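**Laying out a drinks table with tape, how do you stop it turning into a mess**

posted in Kitchen & Hosting

**Mio Honda**

Ok so I'm doing cold drinks for a family thing at the Hosoda hall and I want the table set up so people can help without asking me where stuff goes every two minutes. Big table, dark brown paper over the whole top, blue masking tape in a grid. One cell per thing. Glass here, bowl here, cloth here, etc.

Problems so far:

- ice. Do I put out one big bowl or split it into small cups ahead of time?
- tape lifting at the edges of the paper, esp. the corners
- glasses. I'm nervous about stemmed ones on a paper surface, my aunt knocks into everything
- do I leave empty cells or fill them all? Feels wastefull to leave them

I did look at the Zumach hosting guide but it's all about seating plans, nothing on the actual table. Paper roll is the Pomia one, 340 inches, plenty left if I have to start over. Need to decide pretty quick. Thanks!!

**Tetsuya Tsuchiya**

Did almost the same layout last November, paper and tape and all. Quick thoughts, typing on my phone.

Ice first. One big bowl, far corner, and fill small plastic cups from it as you go. Don't pre-split. Small cups of ice sitting out go to water way faster than a full bowl. Plastic bowl is fine, doesn't need to be fancy.

Second, keep an empty bowl out in the middle. People want somewhere to dump half melted ice or a lemon end or whatever, and if there's no bowl it goes on the paper and then your paper is mush.
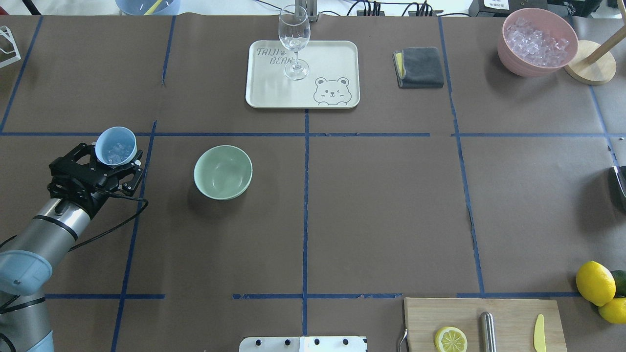

*Ice in the pink bowl and the little blue cup, green bowl left empty, wine glass on the bear tray.*

Stemmed glass always goes on a tray. Plastic with a raised rim is what you want. Foot sits flat and if it drips the drip stays on the tray. A TAIJI BEAR one like that works, so does any cafeteria tray. I'd put it toward the back of the table so no one is reaching over it, your aunt included.

Cloth: fold it square, keep it right beside the tray. Microfiber. Paper towels stick to the brown paper when wet and then you're peeling bits off all night.

Tape lifting: wipe the roll of paper with a dry cloth before you tape, there's dust on it. Then press down with the back of a spoon. Run the long strips first, whole length, then the short ones across. If you do short ones first the ends curl up under the long ones, ask me how I know.

And yes leave some cells empty. You need landing spots. I fill maybe half.

**tultley_kitchen**

why not just a tablecloth

Also you can get pre printed grid mats, think I paid too much for mine but it has lasted. Whatever you do don't use duct tape, I ruined a table.

**Mio Honda**

Thank you Tetsuya, super helpful. Going with one big bowl and the empty one in the middle. Hadn't thought about the long strips first, I did mine the other way round so thats probably why the corners are coming up. Redoing it tonight.

@tultley_kitchen tablecloth would be fine but it's the hall's table and they want it covered with something that can be thrown out after. Also I like writing on the paper.

One more thing, do you label the cells? Or do people just get it?

**Tetsuya Tsuchiya**

I label them for the first hour, pencil, small, bottom corner of each cell. Marker bleeds through if the paper gets damp. After that everyone's moved everything anyway.

Oh and check the tray doesn't rock before you stand a glass on it. Mine had a warp in it and I had to fold a bit of tape under one corner. Fine after that.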